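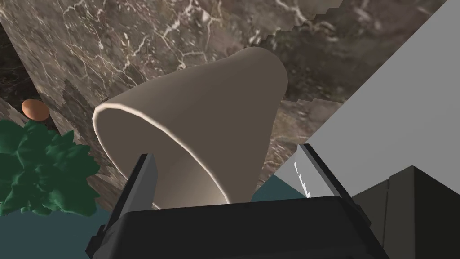
Minutes of the Extraordinary Meeting of Members
Wanon Comics Co-operative, Trekcombe
29/01/2022

Present: 66 members in the room or on the line, and three directors. The chair opened the meeting after the quorum was confirmed. Apologies were received in writing and are kept with the register.

1. Minutes of the September meeting

The minutes were accepted with one correction. Under item 4, "reprint rights" should read "reprint and translation rights". The chair signed the corrected copy.

2. Offer from Lavoie

The chair explained the offer which all members have received by post. Lavoie wishes to buy the whole catalogue of the co-operative, that means 289 titles, together with the name Wanon and the stock in the Fistbridge warehouse. The payment would be partly in cash at completion and partly in Lavoie shares, which the members may not sell during the first three years.

The directors have met Lavoie two times since September. They reported that the talks were friendly, but that Lavoie does not want to take the catalogue in parts. Lavoie has also asked for an answer before the end of the spring.

3. Questions from members

A member asked what happens with the artists who still receive royalties. The directors answered that the present contracts would pass to Lavoie without change. New contracts would be made on the terms of Lavoie, and these are less generous for foreign editions.

Another member wished to know if the characters could be used in films without the agreement of their creators. The directors said that for 29 of the older titles this is not clear - the contracts were written before anybody thought of film. The solicitor has been asked for a written opinion about it.

There was a longer discussion about the value of the shares. Several members would prefer more cash, even if the total price becomes lower. It was also said that the Fistbridge lease should be looked at before any signature, as the landlord must agree to a new tenant.
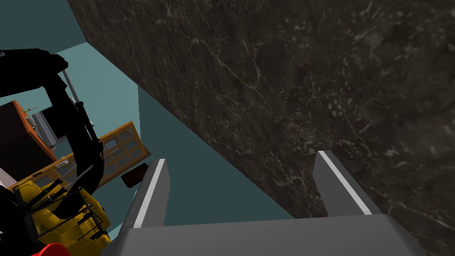
4. Decisions

4.1 The directors may continue the talks with Lavoie, but may not sign anything which binds the co-operative. Carried by show of hands, with three against.

4.2 The directors shall ask Lavoie for a second proposal with a bigger part in cash.

4.3 The opinion of the solicitor shall be sent to all members as soon as it arrives, and in any case before a vote on the sale.

4.4 No new licences for film or television shall be given while the talks are going on.

5. Other business

The printer has announced a higher price for paper. The spring list stays as planned, but the hardback collection is moved to September.

A member asked that the papers for the next meeting are sent earlier. This was agreed.

6. Next meeting

The next meeting will be called when the second proposal from Lavoie is received. It will be held in Trekcombe, in the same room if it is free.

The chair thanked the members and closed the meeting.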